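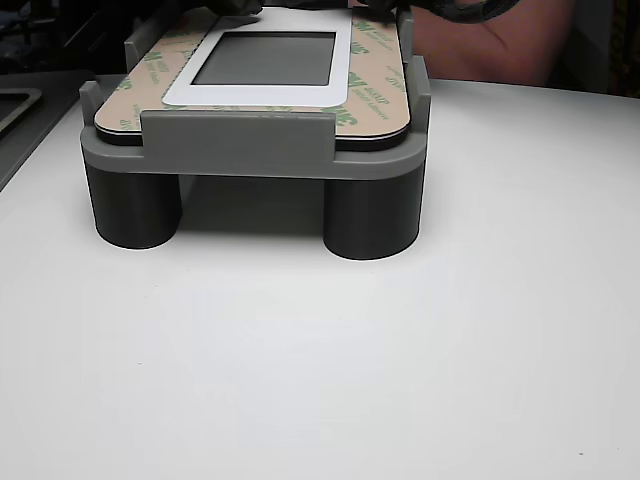

A panel in its grey fixture, with the 3M liner still on.

I went out to Tevside last week to find out where the equipment money is going this year, and came home with a head full of tape. Tevside is a small assembly shop, and it has to decide by the end of the month whether to buy a second robot cell or spend the lot on fixtures and grippers for the one it's already got. I figured the arms would be the expensive bit. Silly me!

Nandi Gumede, the production planner there, had the budget printed out and heavily scribbled on when I arrived. The line that surprised me was fixtures. Each panel the shop handles needs something to hold it square while the gripper does its bit, and every time a customer changes a corner radius or shifts the screen over a smidge, that's a new fixture. She's put down $1,346 for printed ones to get through to September, and she reckons that's a bit light (I've seen her scribbles, I reckon so too).

The job everybody's keen to hand over is the fiddly one: panels with adhesive on them. I had a go at peeling a liner off a scrap piece and made a proper mess of it, so I've got some sympathy for the machine.

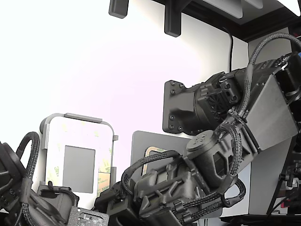 Dark grey arm and gripper, plus a good deal of braided cable.

Cable is the other thing I'd never have thought to budget for. Gumede has a separate line for sleeves, clips and spare leads, and she told me it was the first thing crossed off last year's plan and the first thing they went back and bought anyway. This year it's staying in.

There are two quotes on the table for the bigger purchase. Baran would supply a complete second cell, set up and commissioned, with the training thrown in. Zostenik would sell the arm alone and leave the shop to sort out its own bench, wiring and fixtures. Zostenik is cheaper on paper by a fair whack, but once you add the hours for somebody to build all the bits around it the gap shrinks to $1,654, and that's before anyone's been off sick. I asked which way she was leaning and got a very polite smile.
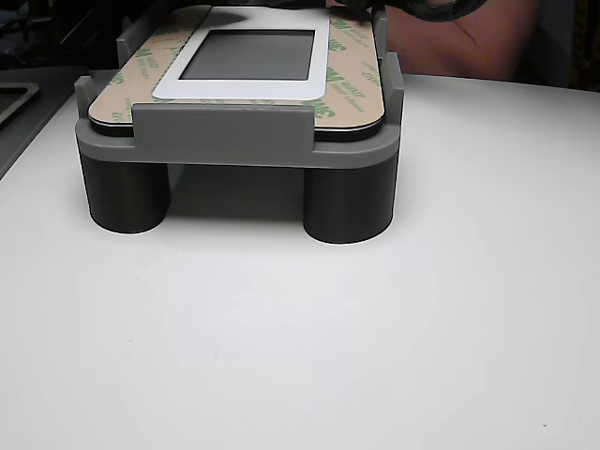

Buy the cell and be done with it, was Enel's view over a cup of tea, because home-built benches have a way of eating every spare Friday in the calendar. Gumede doesn't entirely agree. She'd like the shop to know its own gear well enough to fix it, and she pointed out that a service call costs the same whether it's a dead motor or a loose screw.

So there's a third option doing the rounds — hold off on a second arm altogether, put the money into better grippers and a decent stock of finger pads, and look at the quotes again in September. I quite like that one, though it's not my money. 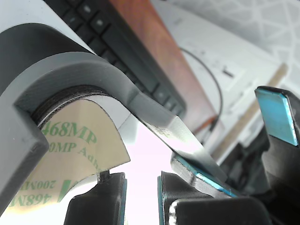

Blue-padded gripper fingers and a roll of adhesive tape marked 468MP.

Consumables are getting their own page in the plan too. Tape, pads, filament for the printed parts, all of it used to go under "sundries", and sundries had grown enormous (as it does). Splitting it out means the shop can work out what a finished panel costs it, and that's the number both suppliers keep asking for.

The decision goes to the owners at the end of the month. I'll pop back when they've made up their minds, and I've been promised another scrap panel to practise on.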